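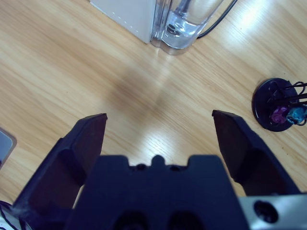

The arm was supposed to give everyone an extra coffee break, according to one of the packers at Vorkard, and what it gave them was a checklist. She has worked the returns room for small appliances longer than the software has existed, and tells the story without visible bitterness.

"Before, I opened a box, looked in it, and knew," she said. "Now I set things on the table, the arm has a think, and I stand there like a mother at a swimming lesson."

The system, sold under the name Flurkex, came in December. Training lasted 45 minutes, 20 of which went to finding the right password. Management at the Drirberg site promised that no jobs would go, and none have. Two people moved to a desk, where they approve what the arm isn't sure about. It isn't sure about a lot.

"It asks me up to 30 times a shift," one of them said. "My husband doesn't ask me that much in a year."

Would she go back? She took a while over that one. Her wrists hurt less, she said, and she sleeps better. She does miss being the person people came to when something odd turned up.

"They still come," her colleague put in from the next chair. "They just ask the screen first, to be polite."

14 shares
6 comments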